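Search this site Enter keywords Go

Do Extra Fees Change Which Bus Ticket Is Cheapest?
Student project report, Travel and Tourism Studies
Mitiku Degefa, Sharon Mosoti and Tanvir Bepari
10 December 2025

1. Background

Long-distance bus companies often advertise a low base fare and charge separately for bags, seat choice and changes. We wanted to know whether the company with the lowest advertised fare was still the cheapest after a normal traveler had paid for everything. Our supervisor, Wafula Shirima, suggested we keep to one route so the distance would not affect the result.

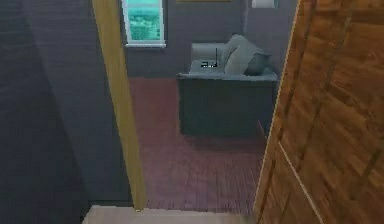

We compared 3 companies: Ekow, Dudutari and Owino. All of them run daily on the route and sell tickets online.

2. Method

We collected 300 fares over 26 days. Each fare was for one adult, one way, with one large bag and a chosen seat. Sharon recorded the advertised price first and then went through the booking pages up to the payment step, without buying. Tanvir entered both prices in a spreadsheet. Fares that sold out before the final page were left out and replaced the next day.

3. Results

Ekow had the lowest advertised fare on most days. Once the bag and seat were added, Dudutari was usually cheaper, as its ticket includes one large bag. Owino was the most expensive at the first step, but its price hardly changed by the last one.

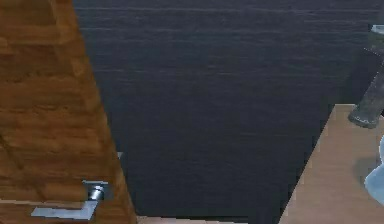

Booking close to departure raised the base fare at all of the companies. It did not raise the bag fee. For a traveler with only a backpack and no seat preference, Ekow was still the best choice.

4. Limits

We did not look at refunds or late buses. Prices in January may be different because of the holiday return traffic, and we had no data for that month. Two of us also used the same laptop for all searches, and we did not test whether a phone gives other prices.

5. Thanks

Hamisi Shemweta checked the spreadsheet formulas and found an error in the seat fee column, which we corrected before writing section 3.

Contact | Copyright 2025 Clarnora Student Projects | Back to top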